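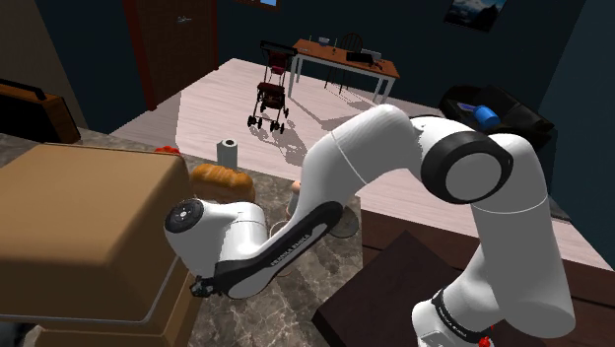 Premby Institute of Technology
Department of Automation and Work
Household Machines: Course Handout 2
Can a machine do the chores yet?
Mon 8 October
Instructor: Pin-yu Lam

Purpose of this handout

This handout supports the second lecture and the first written assignment. It sets out the terms used in the course, the main reasons that kitchen work remains hard for robot arms, and the standard by which students are expected to judge a claim that a machine "can do" a chore. Students who missed the first lecture should read the handout on factory automation before this one. The reading by Czerwiński, chapters 1 and 2, is assumed throughout.

1. What counts as a chore

In this course a chore is a piece of routine work that has a recognizable end state and is done in a place arranged for people. Wiping a counter is a chore. Putting bread away is a chore. Welding a bracket to a plate on a line is a task, and a demanding one, but the place has been arranged for the machine and the parts arrive the same way each time.

The distinction matters when reading reports. A robot arm that has loaded trays in a plant for years has shown that it can repeat a motion precisely. It has not shown that it can cope with a counter where the toaster was moved at breakfast. Reports in the trade press often pass from the first kind of claim to the second without saying so, and students should mark the place in the text where this happens.

2. The parts of a chore

Most kitchen chores can be divided into four stages. The division comes from Czerwiński and is used in all assignments.

Finding. The machine must work out what is present and where it is. Objects in a home stand in front of one another. A plate may be half hidden by whatever was set down beside it, and the machine's own arm may block the view at the moment when the view is most needed.

Reaching. The arm must move to the object without striking anything else. An arm has an elbow as well as a hand, and the elbow sweeps through space of its own. A path that is safe for the gripper may carry an upper link into a shelf.

Handling. The fingers must close with enough force to hold and not enough to do damage. A loaf of bread, a roll of paper towels and a dinner plate call for three different grips. Two-finger grippers are common in research because they are simple and sturdy, but a flat plate lying on a hard counter gives them very little to take hold of. People usually solve this by sliding the plate to the edge of the counter or tipping it up with a fingertip, and they do so without thinking about it.

Finishing. The machine must recognize that the work is done. This stage receives the least attention in published results. In many trials a person standing by decides when to stop the run, and the machine itself makes no such judgment.

3. Simulated rooms

Much current work on household robots is carried out in simulation. A room is modeled with furniture, appliances, food and clutter, and a model of a commercial arm is placed in it. Arms from Franka Emika are a familiar sight in such rooms, and the picture with this handout shows one beside a marble kitchen counter. The remainder of the modeled home, with its table, sofa and stroller, is a good reminder that a kitchen is seldom sealed off from the rest of domestic life.

Simulation has clear benefits. A dropped plate costs nothing. A trial can be run again from exactly the same starting point, and many trials can be run at once. A student in this department can attempt in one evening what would take a physical laboratory most of a term.

The limits are just as clear. Contact between objects is calculated, and the calculation is simplified. The give of a bread crust, the way a paper towel tears, and the film of oil on a handle are all difficult to model well and are often left out. A method that does well in a simulated kitchen must still be tried in a real one, and its score usually falls. The size of that fall is one of the most useful figures a paper can report. When it is missing, students should say so in their notes.

Simulated rooms also tend to be tidy in a way that homes are not. Items are placed by a designer or by a rule, and they are generally whole, clean and upright. Drawers do not stick. Packaging is never half open.

4. A worked case: the Nolis trials

The Nolis trials, run in this department in May, are used here because the full record is available to students. The chore was to clear a loaf of bread from a counter and place it in an open bin. The arm, the counter and the bin stayed the same throughout. Only the position of the loaf and of the surrounding items was changed.

In simulation the method succeeded in 84 percent of trials. On the physical counter it was given 50 trials and succeeded in 20. The record gives a cause for each failure. The largest group occurred at the handling stage: the fingers closed on the loaf, but it turned in the grip and fell during the lift. A smaller group occurred at the reaching stage, chiefly when a tall item stood between the arm and the loaf. In two trials the machine reported success while the loaf was still on the counter.

Those last two deserve more attention than their number suggests. A machine that fails and reports the failure can be helped. A machine that fails and moves on leaves the householder to discover the result, and in some chores — turning off a burner, closing a refrigerator — the result may be serious.

It should also be noted what the trials did not test. No person was moving about the room. The light did not change. The loaf was always the same kind of loaf. The authors of the record state these limits plainly, and their report is recommended as a model for the written assignment.

5. Shop floor and home compared

The Skondine packing line, discussed in the first lecture, offers a helpful contrast. There the items arrive at a known height, a guard rail keeps people at a distance, and a technician is present on every shift. When an item cannot be picked it passes to a side bin and is dealt with by hand. The line is considered a success, and the side bin is part of the reason.

A home has no side bin and no technician. The person nearby may be a child, a guest, or someone who bought the machine precisely because chores had become difficult. The level of reliability that is acceptable on a line may therefore be far too low for a kitchen, even when the motion required is easier.

Cost must be considered as well. A plant can set the price of an arm against several shifts of work each day. A household has perhaps an hour of suitable work, divided among a dozen different chores, and the machine occupies floor or counter space for the remaining hours.

6. Present position

The view taken in this course is that single chores, in prepared rooms, with known objects, are now within reach of research machines at moderate rates of success. General housework is not. Progress has been quickest in finding and slowest in handling and finishing. Students are free to argue for a different view in the assignment, provided that the argument rests on reported trials and not on demonstration films.

A demonstration film may be cited as evidence that a motion is possible. It may not be cited as evidence of how often it succeeds.

7. Written assignment 1

Choose one chore that you carry out yourself at least once a week. Perform it once at your usual pace and once slowly, taking notes. Then prepare a paper covering the following:

The end state of the chore, stated so that another person could check it.
The four stages, with the objects handled in each.
The point at which a two-finger gripper would first have difficulty, and why.
One change to the room that would make the chore easier for a machine, and what that change would cost the people who live there.

Papers should be typed and submitted through the department office. Diagrams may be drawn by hand. Work that describes the chore only in general terms will be returned for revision.

8. Terms for review

End state: the arrangement of objects that marks a chore as complete.
Link: a rigid section of a robot arm between two joints.
Gripper: the device at the end of the arm that holds objects.
Clutter: items present in the workspace that are not part of the chore.
Transfer: the use in a physical room of a method developed in simulation.
False completion: a report of success when the end state has not been reached.

Reading for the next lecture: Czerwiński, chapter 3, on grip and friction.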